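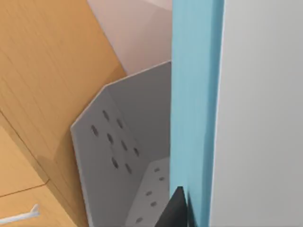
Évaluation en simulation de la tâche « livres empilés » : protocole et désaccord sur le taux de réussite

Forum Planon, section Méthodes et résultats
Sujet ouvert le 2019-06-17

manip_sim_Skilatel
Bonjour à tous,
Le groupe manipulation de Skilatel soumet à discussion les premiers résultats de la tâche de dépôt d'un livre sur un autre, exécutée intégralement en rendu simulé. La politique a été apprise à partir de 716 démonstrations téléopérées, puis évaluée sur 56 épisodes dont les conditions initiales n'avaient pas été vues à l'apprentissage. Le score obtenu est de 44 réussites.
L'observation comprend les vues des caméras de poignet et une vue dirigée vers le plan de travail. L'état articulaire est fourni à la politique ; la pose des livres ne l'est pas.
Sont comptés comme réussis les épisodes dans lesquels le livre supérieur repose sur le livre noir, pince ouverte, à l'expiration du temps imparti. Les remarques sur ce critère sont les bienvenues avant le dépôt du rapport interne. 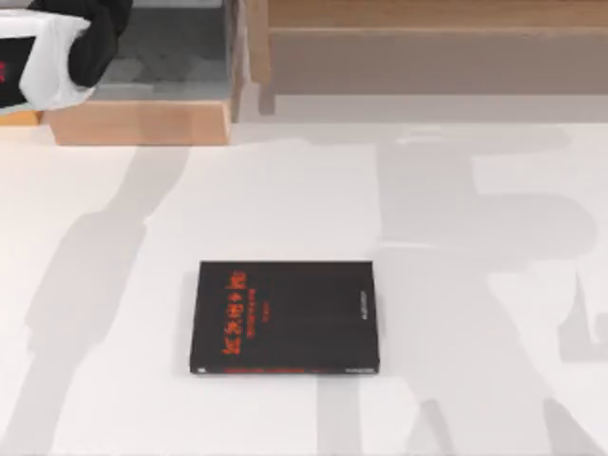
Livre noir à plat sur la table blanche, titre en lettres rouge orangé.

Jarley_lab
Merci pour cette communication. Deux réserves de notre part.
Premièrement, le critère de réussite nous paraît trop permissif. Un livre qui déborde largement de celui du dessous satisfait à votre définition tant qu'il ne tombe pas. Nous recommandons d'y adjoindre un seuil de recouvrement, calculé à partir des poses exactes du simulateur, que vous possédez de toute façon.
Deuxièmement, les ombres portées des bras couvrent une part importante du plateau et leur contour est assez marqué à certains endroits. Si l'éclairage est resté fixe pendant toute la collecte, la politique peut s'en servir comme indice de position du bras. Le transfert vers une cellule réelle en souffrirait.

obs_Palamarchuk
Nous ne partageons pas entièrement la seconde réserve. L'état articulaire figure déjà dans l'observation ; l'ombre n'apporte donc au réseau qu'une information redondante. Sur le banc Palamarchuk, la suppression des ombres au rendu n'a pas modifié le classement des politiques comparées.
En revanche, la question du recouvrement est fondée et devrait être traitée en priorité.

Jarley_lab
Le classement des politiques et leur transfert sont deux questions distinctes. Une information redondante en simulation peut devenir trompeuse sous un autre éclairage. Nous maintenons la demande d'une évaluation avec direction de lumière aléatoire.

manip_sim_Skilatel
Nous prenons acte des deux points. L'éclairage était effectivement fixe. Une campagne avec lumière variable est inscrite au programme d'octobre.
S'agissant du critère, nous avons relu les 44 épisodes comptés comme réussis. Dans 6 d'entre eux, le recouvrement est inférieur à la moitié de la surface du livre du dessous. En les écartant, il reste 38 réussites sur 56. Les deux valeurs figureront dans le rapport.
Nous joignons une vue de la phase de contact, sur laquelle nous souhaiterions recueillir vos avis.
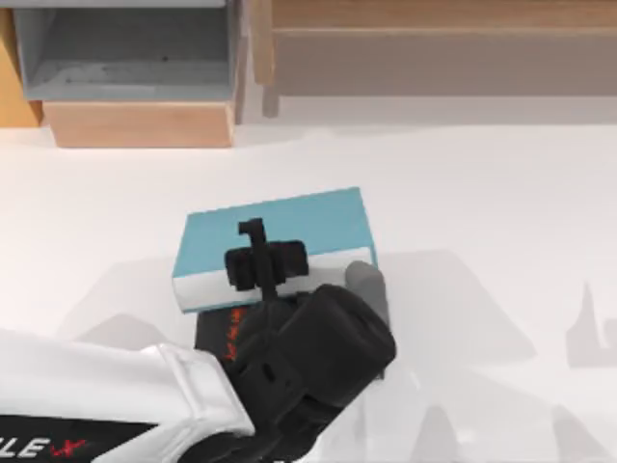 Pince noire au contact du livre bleu turquoise, livre noir partiellement visible dessous.

obs_Palamarchuk
La pince masque une grande partie du livre noir. Depuis ce point de vue, l'alignement est difficile à estimer, et une annotation manuelle des images ne saurait remplacer les poses du simulateur. La relecture a-t-elle été faite à l'œil ?

manip_sim_Skilatel
Non. Le recouvrement a été calculé à partir des poses, projetées dans le plan de la table. Les images ont servi uniquement à classer les causes d'échec. La plus fréquente est un relâchement trop précoce, suivie d'un contact latéral qui fait pivoter le livre supérieur.

lecteur_methodes
Une question de présentation : pourquoi un score unique ? Avec 56 épisodes, l'intervalle de confiance reste large et devrait accompagner le résultat. Il serait également utile de préciser si un ou plusieurs points de contrôle ont été évalués.

manip_sim_Skilatel
Un seul point de contrôle, le dernier de l'entraînement. L'intervalle sera ajouté.

Jarley_lab
Nous approuvons la publication des deux valeurs. Il conviendrait de placer la plus stricte dans le tableau principal et l'autre en annexe.

obs_Palamarchuk
Avis contraire sur ce point. Le critère initial avait été fixé avant l'évaluation ; c'est lui qui doit figurer au tableau principal, le critère strict étant signalé comme analyse a posteriori. Sans cela, toute comparaison avec les résultats antérieurs déposés sur Planon devient impossible.

manip_sim_Skilatel
Les deux colonnes seront présentées côte à côte, avec mention de la date à laquelle chaque critère a été défini. Le fichier des poses finales sera joint au rapport.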